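Plimden to start curbside pickup of old clothes and linens

13 March 2024

Plimden residents will be able to leave worn-out clothes, sheets and towels at the curb starting later this month, under a contract the city signed with the hauling company Endutov. Pickup will be on the same day as regular recycling. There is no extra charge on the household bill for the first year.

The service covers 163 streets on the east side of the river to begin with. The west side is due to be added after the summer, when Endutov expects to have a second truck. Apartment buildings with a shared trash room are included from the start if the building manager signs up with the city's public works office.

Each household will get two green bags in the mail. Anything in a green bag that is clean and dry will be taken. The bags should be tied shut and set next to the recycling cart with some space between them. Crews will leave an empty bag in place of every full one they pick up.

"People have been asking for this since the drop-off bins on Bhutto Street were taken out," said Adjoa Aidoo, who runs waste and recycling for the city. "Those bins were overflowing every weekend and we were getting calls about it. A lot of what went in got rained on and had to be thrown away."

The bins were removed two years ago after repeated complaints from nearby stores. After that, the closest place to take old textiles was the county transfer station, which is open on weekdays only and charges by the carload. Aidoo said the amount of fabric in the city's regular trash went up after the bins were gone. The city checked a set of trash loads last fall and found bedding and clothing in nearly all of them.

The contract sets a flat payment to Endutov of $82 per ton collected, with a review after the first year. Money from the sale of sorted material will be split between the company and the city. Aidoo said she does not expect the city's share to be large.

Bags will be taken to a sorting building in Billov, where workers separate wearable clothing from everything else. Wearable items are sold in bulk to thrift stores. Cotton towels and sheets are cut into wiping rags for garages and print shops. Most of the remaining fabric is shredded for padding and insulation.

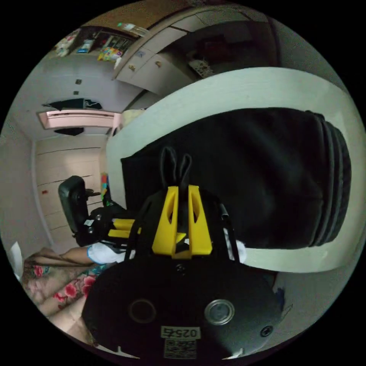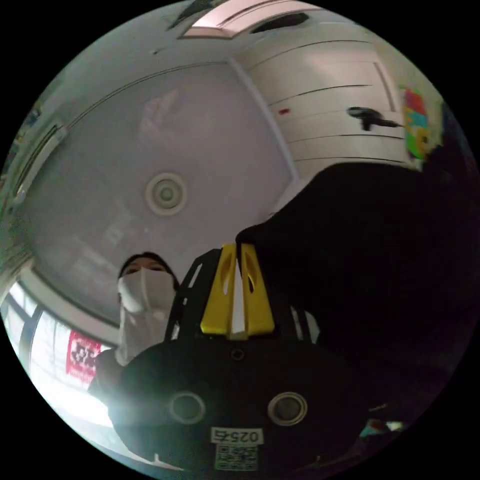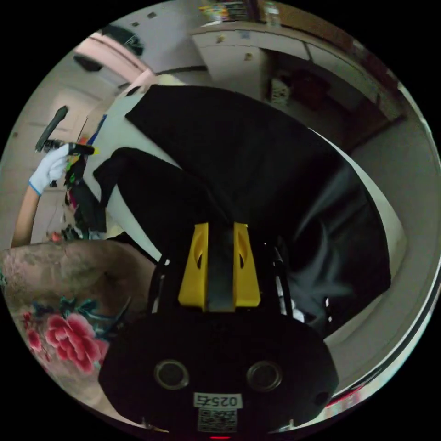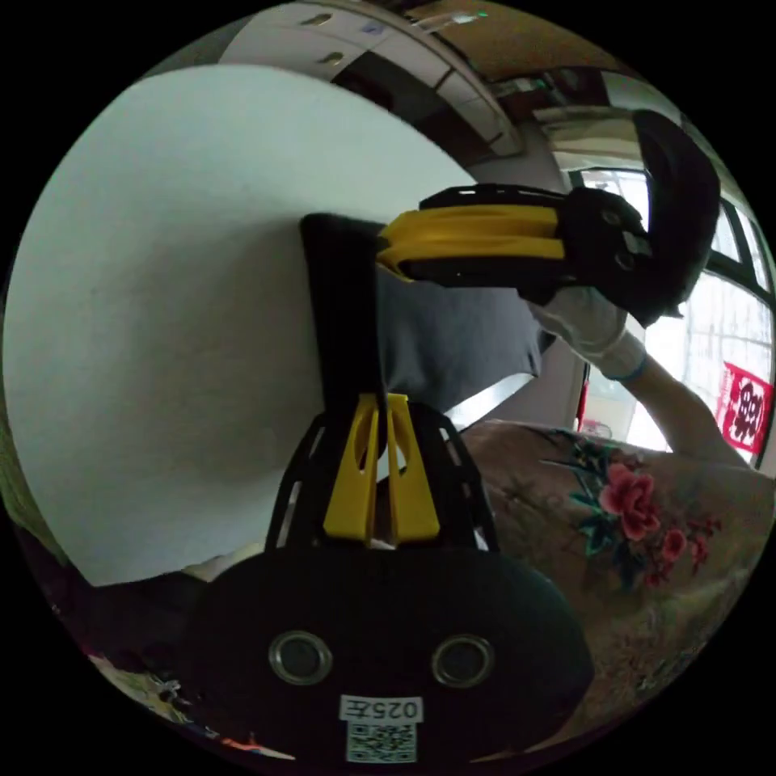 Last picture: A dark cloth with its lower edge held between yellow fingers.

Rajeshwari Iyer, the floor manager in Billov, said wet fabric is the biggest problem for sorters. One damp towel can spoil a whole bag in a couple of days, she said, and once mildew starts the bag goes to the landfill. She asked residents to bring bags in if rain is forecast and put them out the following week.

"We can use things with holes in them. We can use things with stains, if it's an old stain and it's been washed," Iyer said. "What we can't use is anything wet, or anything with paint or motor oil on it."

Single socks and torn jeans are fine, she said. So are curtains, as long as the hooks and rings have been taken off. Zippers and buttons can stay on. Shoes will be accepted if they are tied together in pairs.

Items that will not be taken include carpet, rugs with a rubber backing, pillows, mattress pads, and comforters filled with foam. Down comforters are accepted. Crews will put an orange tag on any bag they leave behind, with the reason marked on it.

Not everyone supports the plan. Sombat Jitpraphai owns a secondhand clothing store downtown and gets most of his stock from people who walk in with a box or a bag. He told the city council last week that he expects to see fewer of them once pickup starts.

"If you can leave it at your own curb, you're not going to drive it over to me," he said. "I understand that. I just want the good coats to stay in town and not get sold by the pound somewhere else."

In response, the city added a section to the contract that lets Plimden stores buy wearable clothing from the Billov building at the same bulk price that outside buyers pay. Jitpraphai said he would try it, though his store has little space for bulk lots.

Residents who spoke at the meeting were mostly in favor. Gifty Nutsugah, who lives near the old bins, said she has been keeping bags of outgrown children's clothes in her garage and would be glad to get the space back. She asked whether the city would take more than two bags at a time. Aidoo said extra bags can be requested by phone, and that any clear plastic bag will also be accepted as long as the word "textiles" is written on it.

One speaker asked what would happen to bags stolen from the curb before pickup. Aidoo said the city had talked with towns that run similar programs and that theft had been a minor issue. Residents with high-value items such as winter coats may want to take them directly to a store, she said.

Endutov tested the route with a smaller group of homes during the winter. Of the households invited, 193 put out at least one bag. Senyo Bawa, the company's route supervisor, said the main lesson from the test was about timing. Crews found that many people put their bags out after the truck had passed, so the company moved the start of the route later in the morning.

"Have it out by seven and you're safe," Bawa said. "If we miss you and it was out by seven, call us and we'll come back the same day."

The test also led to a change in the bags. The first version was thin and split when people packed it with jeans or towels. The new bags are heavier and have a drawstring. Bawa said they should still be kept light enough to lift with one hand, which for most people means stopping a little short of full.

Green bags will be mailed next week along with a printed pickup calendar. Residents who have not received theirs by the end of March should call the public works office. Spare bags will be at the front desk of the Plimden library and at the city clerk's window during regular hours.

The east side schedule is posted on the city website by street name. Holiday weeks will follow the recycling calendar, with pickup one day later than usual.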